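Udwood fitted sheet, double: a review after a summer and most of an autumn

I have been meaning to write this since July, when our old bedding finally gave up at the corners and I went looking for something that would stay put.

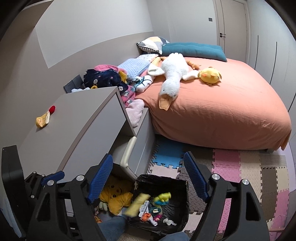 My trouble with fitted sheets goes back years. I am a restless sleeper, my husband is worse, and between us we can have a sheet off its corner by two in the morning and bunched up under somebody's knees by four. I have tried the clips (they ping off and you find them with your foot) and I have tried buying a size up, so you can imagine I wasn't expecting miracles from the Udwood. I bought it because Gearóid Mac an tSaoi, who runs the bedding stall at our Saturday market, let me take one home on the understanding that I could bring it back if I grumbled. I haven't brought it back!

The elastic goes the whole way round, which my last set from Sosa did not do, and it has a decent bit of pull in it. Getting the fourth corner on is a job for someone with strong thumbs. My method is to do the two corners by the wall first, then kneel on the bed and haul, and it's a good deal easier with another person on the far side. Once it's on, though, it really does stay on. I think I have had to tuck a corner back in perhaps twice, and one of those times was after my grandson had been using the mattress as a trampoline.

Now, the washing. The label says 40 and I mostly do it at 30, with the towels kept well away because they cover everything in fluff. It has kept its colour nicely and there's no bobbling to speak of, apart from a slightly rough patch down where our feet go. It does come off the line creased, I will say that. I gave up ironing bedding when the children were small and I don't intend to start again now, but if you like a crisp hotel finish you would be happier with the Rodex, which my sister has and swears by. Hers is also colder to get into, and I wouldn't swap.

The packet says 400 thread count. I can't tell you what difference that makes, only that it felt a bit stiff out of the wrapper and was lovely after the third wash. It was fine through the hot spell, too, when we slept with nothing over us but a thin cover.

Two grumbles. There is no tag to say which is the long side, so I have sewn a scrap of ribbon into one of the top corners — a five-minute job, and I wish I had thought of it with every sheet I've ever owned. And the matching pillowcases are sold separately, for rather more than I think a pillowcase ought to cost, so I have carried on with what we had in the cupboard.

I've since ordered a second one for the spare room, and Gearóid is putting it by for me until next Saturday.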